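Rangement du plan de travail d'une cuisine partagée
Rapport de projet – Travaux d'atelier, novembre 2022

1. Contexte et objet

Le présent rapport rend compte du projet mené dans la cuisine commune de la résidence Rumier. Cette cuisine dessert 39 chambres et dispose d'un seul plan de travail. Une enquête préalable a montré que les ustensiles à long manche étaient les objets les plus souvent égarés. Le groupe a donc limité son étude au pot à ustensiles et à ses abords immédiats.

2. Matériel retenu

Le support choisi est un pot en plastique gris à trois compartiments, maintenu par une armature métallique. Il a été préféré au modèle Proroson, plus profond, dans lequel les petits manches disparaissaient. La liste de départ comprenait 12 ustensiles ; elle a été réduite après une première période d'observation.

3. Organisation du poste

Le pot est placé au fond de la table, le long du mur. Les ustensiles clairs et le fouet sont regroupés dans le compartiment de gauche. La cuillère à bois est traitée séparément – son manche long et son cuilleron ovale en font l'objet le plus encombrant de la série.

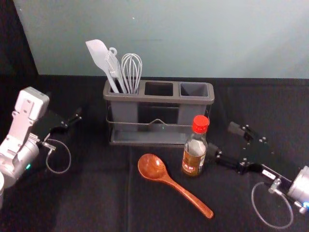
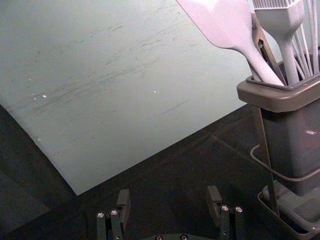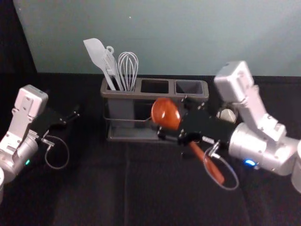
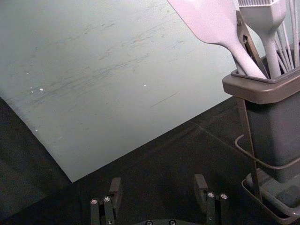 Le pot à ustensiles gris et son armature métallique, sur le plan de travail.

4. Observations

Le relevé porte sur 292 passages, répartis sur 14 journées. Deux points sont à retenir :

Le compartiment de gauche se remplit en premier, même lorsque les deux autres sont libres. Les usagers reposent un ustensile à côté de ceux qui s'y trouvent déjà.

Les flacons de condiments restent fréquemment devant le pot après usage. Ils gênent alors l'accès au compartiment central.

5. Propositions

Le groupe propose d'attribuer le compartiment central aux cuillères et de réserver celui de droite aux pinces et aux louches. Les flacons seraient transférés sur l'étagère Romik déjà fixée près de l'évier. Un étiquetage du rebord a été envisagé, puis écarté en raison des lavages fréquents.

Un second relevé est prévu en mai, selon la même grille, afin de comparer les deux dispositions.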